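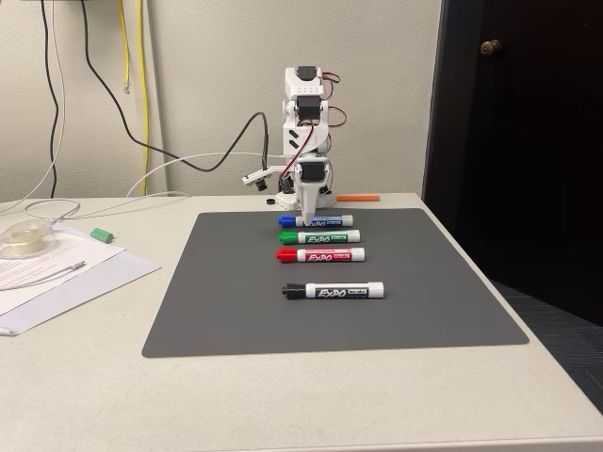 ## 3. The Marker Task

I run the after-school robotics class at Trenent, and when I started planning the project I wanted a job for the arm that students could explain to their parents in one breath. We went through a lot of ideas (stacking cups, sorting candy, a very messy one with rice) and ended up with dry-erase markers. They're cheap, they roll if you bump them, and everyone in the room already knows how to pick one up, so you can watch a student's face the first time the arm makes it look hard!

The task goes like this. Four markers are laid side by side on a gray mat in front of the arm, caps all pointing the same way. The arm gets told a color and has to pick up that marker and leave the rest alone. In Figure 1 the order going out from the arm is blue, green, red, black, with the gripper tip right down at the blue one. Students shuffled the order between runs, and they also got to decide how tight to make the row. I didn't set a rule for the gaps, and I probably should have. Some teams left a comfortable space between every marker and some packed them nearly touching, and those are two pretty different problems when the gripper has to get down beside a barrel.

The arm itself is our Lemieux build, which is what the class calls the printed design we've been patching since November. White printed brackets, black servos, and wires that I keep meaning to tie back. A small camera on a white mount sits down low by the arm and gives the students a close look at whatever is near the tip. We drove the arm by hand to collect the demonstrations, using a little program named Dravico that one of the teams wrote and then, to my delight, documented.

### 3.1 What went wrong with the first batch

We had 2 batches of data. The first one I threw out, and I'd like to spend a little time on why, as other teachers will likely hit the same wall. Students are polite drivers. They took turns, they were careful, and they nearly always started from the same spot with the marker lying the same way. The trained policy copied that beautifully and then fell apart when someone nudged the mat. I had read plenty of warnings about this and still let it happen, mostly from being happy that everyone was getting a turn. 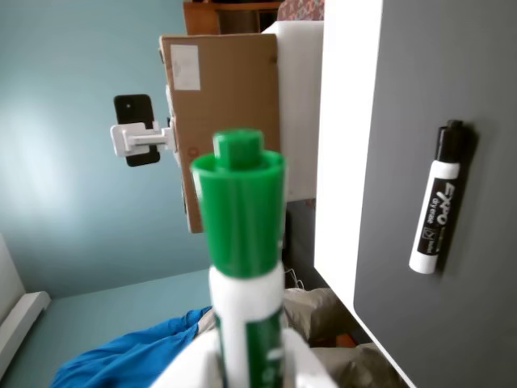
For the second batch we got a lot looser. I asked each driver to change something before every run: slide the row over, turn the mat a bit, swap colors. We also let teams collect runs where the marker is held upright, the way you'd hold it to write on a board. Figure 2 has one of these, the green marker standing cap up with a white finger on each side of the barrel. An upright hold is a good test of how well the fingers line up, and the kids found it far more fun than plain lifting (a few of them started talking about handwriting right away, and I had to reel that in).

We kept 318 demonstrations from the second batch. A run was dropped if the driver stopped partway, or if the cap came off, or if the team voted to drop it. I know the last one isn't very scientific. It did get the teams talking about what a good demonstration looks like, though, and I'd take that trade again in a class this age.

The students trained 2 policies on the kept runs, one with the close camera only and one that added a wider view. Both used the same settings, which we borrowed from the Clomevham club's handout and left alone. How the policies were scored is covered in Section 4, along with the score sheet the teams filled in by hand.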